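The Desk at Kirui

Last updated July 23, 2020 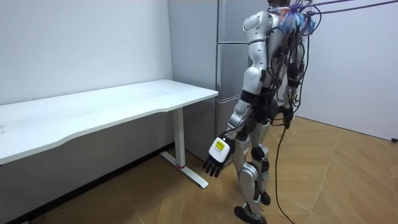
Gertraud Hubmann did not believe in the desk. She had been sold furniture before.

"It's white," she said.

"It's calm," said Baltasar, who had a lease to fill and a key ring he kept turning over. "Feel the front edge. It curves."

She felt it. It curved, a little. The man before her had supposedly written an entire novel at this desk in 90 days, and Baltasar had mentioned him on the stairs and again at the door. She had looked up the novel. She could find no sign of it.

"Where did he keep his papers?"

"He was very tidy."

There were faint marks on the top. She rubbed one with her thumb and it stayed where it was. A coffee cup, maybe, or an argument. Nothing that looked like a chapter.

"And this?" She bent down by the right leg, where a small red ring went around the joint above the foot.

"That's the design."

"It looks like a part they ran out of in white."

Baltasar laughed too long. The parquet was real wood, he told her, and the room got sun until six. She leaned her weight on the desk and waited for the wobble. None came, which annoyed her.

"Take 25 off the rent," she said, "and don't tell me about the novel again."

He held out the key. She counted her pens on the way home.

We use cookies to improve your experience. Accept | Manage settings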